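**19/07/2018 – Ornley workshop, the long table**

Back at the table after lunch, and I'm glad we left it where it is, even though it eats up so much of the floor. The top still has that lovely shine and the honey-brown grain comes up nicely, which pleases me more than it probably should. I gave it two thin coats of the Erkus oil in June, with 216 grit before each one.

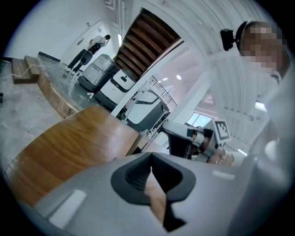 *Page last changed: 19/07/2018*

The glossy top does show every little scratch, so please use the felt pads from the Cuadros box (there are 500 in there, we won't run out!). I'd also like a strip of something pale on the edges of the platform steps, and the white cable along the top of them wants clipping down – I'll look for clips in the Prerkolley drawer.

Still to do: dust the undersides of the staircase slats, and ask whether the railing can be wiped with the same cloth.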